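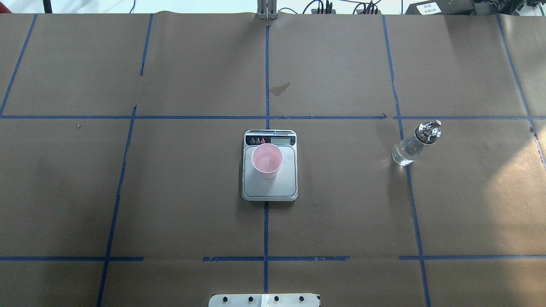

Home Forums News Members Search Log in

Viola Leone Listeners' Forum > Live Appearances > Notice regarding the Drarnwood concert and the revised program

Drarnwood_Desk
Posted 21 May 2025

Members are advised that Viola Leone's management has issued a revised program for the Drarnwood concert. The acoustic portion of the evening has been removed. The performance will now run without an intermission, and the duet with Sandro Farina, which had been announced as the closing number, is no longer listed. Tickets already purchased remain valid. Holders of premium tickets, which included access to the afternoon sound check, will be contacted by Takport, the ticket agent.

The management statement reads in full: "The program has been adjusted to suit the hall. Ms. Leone looks forward to seeing her audience." Members are asked to keep this discussion to the concert itself. Remarks on Ms. Leone's private life, including her engagement and its reported end, will be removed under the forum rules.

a_kourkoulas
I would like to register my disappointment with this decision. The acoustic portion was the principal reason I purchased two premium tickets, at 319 each before fees. The original announcement described it as "the heart of the evening." If it was the heart of the evening in March, an explanation is owed as to why it may now be dropped in two sentences.
Anastasia Kourkoulas

northbalcony
With respect to the previous member, the terms of sale state that the program is subject to change. I have attended eleven of Ms. Leone's concerts, and the printed program was followed exactly at perhaps three of them. At the Nenow theater she left out four songs and sang one of them in the lobby afterward. I do not recall any requests for refunds.

a_kourkoulas
The terms of sale also describe the sound check as a separate benefit with its own price. That is a different matter from the order of songs. I have written to Takport and have received an automatic reply with a case number.

Costa_O
I wish to correct one point. The duet was never confirmed by Mr. Farina. It appeared on the poster and in the first press notice, but his own site did not list Drarnwood at any time. I raised this here when the poster was published and was told that I was being negative.
Osvaldo Costa

northbalcony
Mr. Costa is correct about the site. I do not agree that this settles the question. Mr. Farina wore the tour jacket to the Fabbri awards dinner and was photographed in it on arrival. An artist with no part in a tour does not ordinarily wear its jacket on a red carpet.

Costa_O
He may have been given a jacket. They are sold at the merchandise stand.

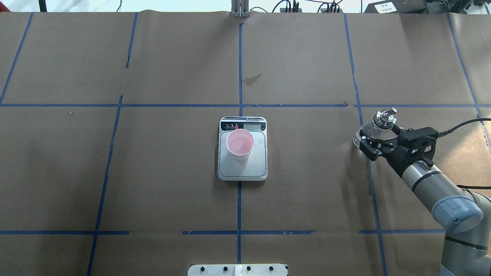

Digital kitchen scale on a table covered in brown paper and blue tape.

d.georgiev
I write as a member who will be traveling a considerable distance to Drarnwood, and I would ask that we separate three questions which have become mixed together in this thread.

First, the sound check. Takport should refund the difference between the premium and the standard price to anyone who asks for it. I cannot see a reasonable argument against this.

Second, the acoustic portion. The hall seats 3214, and anyone who has heard a single guitar from the rear rows of it will understand why the management reconsidered. The theater at Nenow has 835 seats. What was successful there would not have carried.

Third, Mr. Farina. We do not know, and the evidence of a jacket does not help us.
Despina Georgiev

a_kourkoulas
I accept the second point in part. The size of the hall was known, however, on the day the tickets went on sale.

row_f_member
May I ask whether the doors will still open at the time printed on the ticket? Mine says six o'clock, and the revised notice says only "evening."

Drarnwood_Desk
The door time has not changed. Two posts concerning the engagement ring have been removed from this thread. Members who wish to discuss the May magazine interview may do so in the Press section, where a topic already exists.

northbalcony
For the record, one of the removed posts was mine, and it concerned a bracelet.

a_kourkoulas
Takport has now answered. I have been offered a credit toward a future purchase, valid for one year. I have declined it in writing and requested payment to the original card. I recommend that other premium holders quote the wording of their own confirmation, as mine was not attached to the case until I supplied it.

d.georgiev
Thank you. I have done the same this afternoon.

Costa_O
I was offered the credit and accepted it. Not every member will regard that as unfair.

Page 1 of 2 Next

Comments (3)

lenore_t: The revised program still lists "Harbor Glass" as the second song. It has not been performed live in years, and I am surprised that no member has mentioned it.

quietfan: I fully support the position taken by Ms. Kourkoulas. A credit is not a refund.

stagedoor_west: Is parking available at the hall, or must it be reserved in advance?

Related topics
Viola Leone: May magazine interview (301 replies)
Sandro Farina announces autumn recordings
Fabbri awards dinner: gowns, jackets and arrivals
Nenow theater concert, members' reports
Takport: premium ticket questions

Back to top Forum rules Contact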